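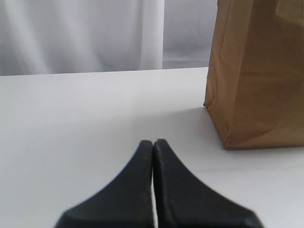
Gudrun Brandes says her regulars stopped trusting the sweepstake the summer the paper chart got beer down it, and could I please make her something that wipes clean and can't be folded up and put in somebody's back pocket.

Well Gudrun, I have, and it's called the Dida!

The Dida is a sweepstake and knockout board for pubs, clubhouses and works canteens. I'm Aarne Lindqvist, I design the boards and I also pack most of them, so if yours arrives with the tiles in the wrong bag you know who to blame. I ran a tournament sweep at my own local for years with a marker pen and a sheet of lining paper, and every year the same thing happened. The group stage looked lovely. By the quarter-finals there were crossings out, arrows, a phone number and a drawing of the referee.

So the board does the tidy part for you. It's 928 mm wide, white, with the knockout bracket printed on it in dark green and a blank strip along the top for the name of the competition. Football, rugby, snooker, the club pairs at bowls, it doesn't mind. The print sits under the wipeable surface, so you can scrub at it with a damp cloth on a Sunday-lunch level of enthusiasm and the lines stay put.

You get 40 name tiles in the box. They're magnetic, and you write on them with the pen supplied (dry-wipe, but give it a minute before you touch it or you'll smudge your own handwriting, I do it constantly). Teams go on one side and whoever drew them goes on the other. I like to put them up team side out and flip the lot over once the draw's done - it gets a proper groan when someone finds out what they've landed.

Fitting it

There are screws and plugs in the box for a brick or block wall. For plasterboard you'll want your own fixings, and please do use proper ones, the board isn't light. Put it where people can stand in front of it without blocking the bar or the dartboard. I've been able to read the tiles from 3 metres with my glasses on, a bit less without them.

If you can't drill, and I know a lot of tenants can't, ask for the Kwak stand when you order. It's a folding easel with rubber feet and a chain to stop it doing the splits. It costs extra, and it does wobble if someone leans on it, so I'd still go for the wall if you have the choice.

What size of tournament does it take?

The bracket starts at the last sixteen. For a smaller club knockout you just start further in and leave the outer slots bare, or fill them with byes. Group tables aren't printed on this version. I tried it on the first one and it was a mess, all tiny boxes, and no room left for the part everyone really looks at. If you need groups, there's a blank side panel called the Clelari that hooks on to the left-hand edge, and you can rule your own columns on it.

Citlali Mendoza had one of the first boards for her hockey club and asked whether the tiles would survive being kept in the kit shed. Hers have been fine over one winter. I wouldn't leave the pen in there though, it doesn't like the cold and went very faint on her.

A few things people email me about

Can I have our badge on it? Yes, in the top corner, one colour. Send me the biggest file you've got. A photo of somebody's blazer pocket is a struggle, but I've worked from one.

Can I buy more tiles? Yes, in bags of 6. They go missing, usually on to a fridge.

Does it come in black? Not yet. Andor Lakatos keeps asking for one to match his bar and I've made a sample, but the chalk-style pens stain it and I'm not selling it until they don't.

Can I take money for entries? That's between you and whatever the rules are where you live, so look them up first. The board only holds the names.

What if it gets damaged in the post? Take a picture of the box before you throw it away, send it over, and I'll get another one out to you.

Ordering

I make these in small batches at the Makusico workshop and the wait is almost always longer in the run-up to a big summer competition. If you want yours up for a June kick-off, try to have the order in by the beginning of May. Badges add a bit to that, as I send you a proof first and wait for your yes.

Collection is fine too, mornings are best. Ring before you set off so I can have it wrapped and by the door, and bring a car with seats that fold down.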